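Cleaning and conditioning a printed leather surface without lifting the dye

Home > Materials and Care > Leather

Posted by Koner
Tags: leather, dye, conditioner, storage

I have a few flat leather goods with a colored pattern on the grain side: two desk pads, a map case and a roll-up game board. All are vegetable tanned as far as I can tell. Water darkens them within seconds and there is no plastic film on top. The map case was treated with neatsfoot oil by a previous owner and the red in it has spread into the tan by up to 3 mm.

I want to clean the others and put some oil back without the same result. Specifically:

Is the color movement caused by the oil or by the water used beforehand?
Does a wax-based product avoid it?
Can a piece that has been rolled for years be flattened without heat?

I have saddle soap, a tin of Komalier cream and distilled water on hand.

7 replies, 3 shown

Pirjo Kauppinen
Accepted

Both can move color, by different routes. Water carries dyes that were never fully fixed. Oil carries oil-soluble dyes and also darkens the undyed fiber, so a light area next to a dark one loses contrast even when no dye has moved. On your map case I would suspect both.

Test before anything else. Dampen a white cotton swab with distilled water, hold it on the darkest color for ten seconds and look at the swab. Repeat on a different spot with the cream. If either swab picks up color, do not use that product on the face. Test each color separately, as they often come from different dye lots.

Leave the saddle soap in the cupboard. It is alkaline, and vegetable tanned leather does not like that.

Old checkered boards are the usual hard case, with light and dark fields side by side and no line between them to stop the spread.

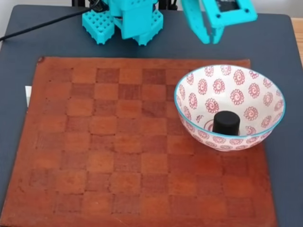

Order of work

1. Dry clean first. Soft brush, then a vulcanized rubber sponge in straight strokes. Stop if the sponge turns the color of the leather.

2. Spot clean only where the swab test was clear. Barely damp cloth, one pass, blot at once.

3. Condition from the back. Apply the cream to the flesh side in a thin coat and wait a full day. The fiber draws in what it needs and the face sees much less solvent. A second coat is seldom needed.

4. Flatten last. Place the piece between sheets of blotting paper under a board, with weight spread evenly. Change the paper daily. Two weeks is normal for something that was rolled. No iron and no hair dryer.

On wax: it sits higher in the grain and moves less dye, but most tins also contain turpentine or a similar solvent, so it gets the same swab test. Faded color will not come back with any of these. Re-dyeing is a separate job and I would leave it alone on anything you value.

Nomden

I just use olive oil on mine, been fine for years. Goes a bit dark but you get used to it.

Kallio

Do not use olive oil. It goes rancid and stays tacky.

Agree with the accepted reply except on step 3. If the flesh side is lined or glued to a backing, the cream can soften the adhesive and you get bubbles on the face. Check a corner first. On a lined piece I skip conditioning entirely and only control the humidity.

Koner

Map case is lined, the rest are not. Swab came up clear with water and faint red with the cream on one desk pad. Will do that one dry only.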